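Participants wanted – kitchen chores study, Follell test kitchen

Do you cook at home most days? Put groceries away, clear a counter, pack a crate without thinking about it? We need you for a couple of hours.

Can machines do this stuff yet? Short answer, some of it, slowly. We want people who do chores for real to watch, grade and complain. No tech background needed. Prefer none.

What you'd do:
Watch simulated runs on a screen, one chore at a time
Mark where you would of stepped in
Do the same chore yourself in our kitchen so we can compare
Short chat afterward, coffee provided
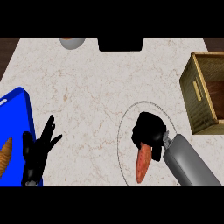 The Torvik set is sorting food off a counter, two hands, and it's where most graders start. Sounds easy. Then you have to decide things – is that a decent way to hold a carrot, pointy end down? Should the other hand be doing something over by the tray with the bread, or is waiting fine? Would you put the crate closer? Tell us. Blunt is good. After that comes Jumdale, which is shop-floor work, shelf restocking mostly. Pick one set or do both.

Who: 18 and over, any age after that. Cleaners, line cooks, stockers, parents, grandparents all welcome. Glasses fine. You should be OK standing for part of the session and reading short instructions in English.

Pay: $200 for one set, $445 for both incl. the follow-up interview. Paid same day. Parking is free, use the Trasgate lot and come in the side door, buzzer 1704.

Sessions are weekdays and a few evenings. Follow-ups run thru December. Canceling is OK, just let us know the day before so we can give the slot away.

To sign up, leave your name and phone number at the Follell front desk or call and ask for Leif Hedlund. Say which set you want and wich times you can't do. Food allergies too please, the kitchen part uses real bread and vegtables.

Posted 17 March 2026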